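Wilmer Echeverri Wants the Song Festival to Stay Small

The Plolero song festival returns in May, and for the first time it will have a televised final. The organizers received 600 songs this year, and only 4 acts will sing on the last night.

Wilmer Echeverri, the artistic director, is happy but also a little worried. "We have a hall with 300 seats and I like it so," he told me. "When the singer breathes, the last row hears it."
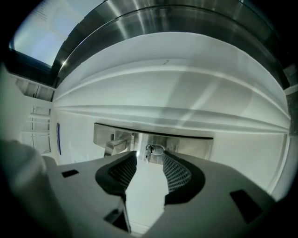
Among the finalists, the duo Hullus is the one everybody in Plolero talks about. Their song "Mostusano" begins with almost no music, just one voice and a low drum, and the second voice comes in very late. Through the first verse the two melodies stay like a pair of gray fingers pointing at each other with a narrow gap between them, and you wait for the chorus to close it. Lino Mancuso, who wrote the lyrics, says he changed the ending many times — the first version had a key change, and he is glad it is gone.

The singer Wojcik will open the evening with a ballad in Polish. The winner receives 2,000 euros and a recording session.

Tickets are sold at the door of the hall only.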